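Thread: work surface, flat mat, wood either side. Notes on how mine is laid out and why I stopped changing it.

The mat comes first. Mine is a Buline, blue-grey, no pattern, no printed grid. I tried a gridded one for a month and kept aligning things to the lines when the job didn't call for it. Plain is easier to read at a glance.

A flat mat also shows grit. If you sort small parts, you want to see what fell before you put your sleeve in it.

The wood sections left and right stay bare. They are for forearms and for nothing else. I oil them in March and again when the grain starts to look chalky. Thin coat, wait 30 minutes, wipe, leave overnight.

Joints between planks collect dust. A stiff brush run along the joint works better than a vacuum nozzle. Do this before oiling, never after.

Bins: one on the mat at a time. Two bins means one of them is storage, and storage belongs on the shelf. The yellow-green one is a Celovness, see-through enough to judge the fill level from the side. The lid went in the recycling.

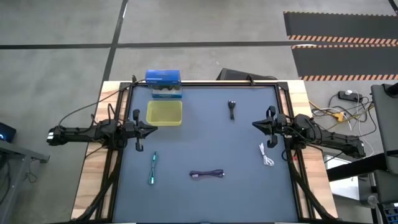

Celovness Bench Notes

Bin sits upper left, boxed stock directly behind it at the far edge. Refill travels forward over the rim and never crosses the middle of the mat.

The raised rim matters more than the volume. With a low rim, anything round rolls out when you slide the bin. Rounded corners are easier to wipe than square ones, too.

Retail boxes are fine as stock holders if the front lets you see in. I keep the contents dark side out so that the gaps show. When I can see the back panel, I reorder. Last order was 105 pieces, which was too many.

Someone asked about rails. Black, along the far edge and down both sides. Wipe with a dry cloth. Spray cleaner runs underneath and dries into a line you will be looking at for a year.

Concrete floor: cold, but it sweeps clean. A dropped screw bounces farther than you expect. Search radius is some 20 inches past where you first look.

Reset at the end of the day: empty bin, back to its corner, mat wiped from the far edge toward you. Kazmi cloths hold up. The Flornex ones shed lint after a few washes.

Next thread is labels.

Filed under: Workbench, Storage, Small Parts
Last updated: March
Contact | © Celovness Bench Notes | Back to top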